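Werkstatttagebuch, April, kurz vor Mitternacht

Ich müsste längst im Bett liegen, aber ich muss das noch aufschreiben, solange ich die Handgriffe im Kopf habe. Der Handgreifer ist zusammengebaut und beide Finger sitzen dran!

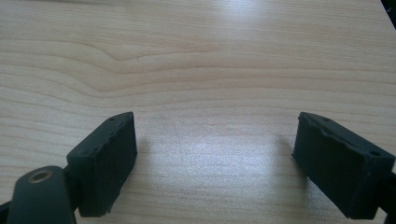 Angefangen habe ich gegen sechs mit der Elektronik, was natürlich die falsche Reihenfolge war. Der Stecker vom Wegsensor saß verkehrt herum, und ich habe eine halbe Stunde lang im Programm nach einem Fehler gesucht, der dort gar nicht war. Hendrik Michiels kam vorbei, schaute einmal auf die Platine, drehte den Stecker um und ging wieder an seine Drehbank. Danach kamen Werte. Richtig schöne Werte! Ganz offen meldet der Sensor jetzt 933, ganz geschlossen 50, und dazwischen läuft die Zahl sauber mit, wenn ich den Abzug langsam ziehe. Ich habe bestimmt zehn Minuten lang nur auf und zu gemacht und auf den Bildschirm gestarrt wie ein Kind vor der Modelleisenbahn.

Dann die Mechanik. Die Buchsen in den Armen waren meine größte Sorge, die erste Fassung hatte ja so viel Spiel, dass die Finger aneinander vorbeigegriffen haben. Diesmal habe ich die Bohrung im Kunststoff enger gezeichnet und die Messingfarbenen aus der Schublade genommen, die Ilse noch von ihrem alten Plotter hatte. Mit dem Schraubstock ganz langsam eingedrückt, immer wieder nachgeschaut, ob sie gerade laufen. Das Gelenk dreht jetzt so leicht, dass der Arm von selbst fällt, wenn man ihn loslässt – und trotzdem wackelt nichts. Arlindo hat dran gezogen und gerüttelt und genickt, mehr Lob gibt es von ihm nicht.

Die Backen sind eine andere Geschichte. Schwarz, gummiartig, dicke Klötze, und inzwischen ziemlich mitgenommen. An der rechten hängt der obere Rand in Fetzen, da rollen sich schon kleine Lappen auf, die linke hat nur Macken an der Kante. Warum die rechte so viel schlimmer aussieht, weiß ich noch nicht. Luuk tippt auf den Winkel, also dass sie beim Schließen einen Hauch schräger steht und mit der Oberkante zuerst ankommt. Klingt plausibel, ich will das aber messen, bevor ich an der Zeichnung herumschiebe. Die Innenfläche ist zum Glück noch überwiegend eben, also dürfen beide vorerst dranbleiben.

Für den nächsten Satz möchte ich eine Form gießen, diesmal mit einer kleinen Fase oben herum, damit der Rand nicht wieder als Erstes ausreißt. Das kleine runde Loch oben bleibt, wo es ist, sonst muss ich die Halter auch noch neu drucken, und dazu habe ich im Moment wirklich keine Lust. Ilse meint, ich soll gleich vier Stück gießen. Vier sind mir zu wenig, ich kenne mich.

Notiert für morgen, sonst vergesse ich es wieder: Kabel am Griff abfangen, die Schraube am rechten Halter mit Sicherungslack, und den Nullpunkt nach dem Einschalten automatisch setzen lassen. Die Aufzeichnung lief heute 2.000 Messwerte lang durch, und bei Wert 610 war eine einzelne Lücke. Eine einzige! In der letzten Version sah die Kurve aus wie ein Kamm. Die Lücke schaue ich mir trotzdem an, vermutlich ist es das Kabel, das am Griff zu stramm sitzt.

Getauft ist das Ding jetzt übrigens auch. Luuk wollte »Zange zwei«, Arlindo wollte gar keinen Namen, und am Ende steht Drastum im Dateinamen, weil Ilse das so eingetippt hat und es niemand mehr ändern wollte. Mir gefällt es jeden Abend besser.

Gegen elf waren die anderen weg, und ich habe den Greifer noch eine Weile in der Hand gehalten, einfach über dem hellen Holztisch, auf, zu, auf. So ein Abstand zwischen den Fingern, wenn er ganz offen ist! Da passt endlich auch eine dicke Tasse hinein, bei der ersten Fassung war schon beim Eierbecher Schluss. Die Tasse probiere ich morgen, erst leer, dann mit Wasser, und der Laptop steht dabei bitte auf dem anderen Tisch.

Jetzt Licht aus. Der Lötkolben ist ausgesteckt, ich habe zweimal nachgesehen.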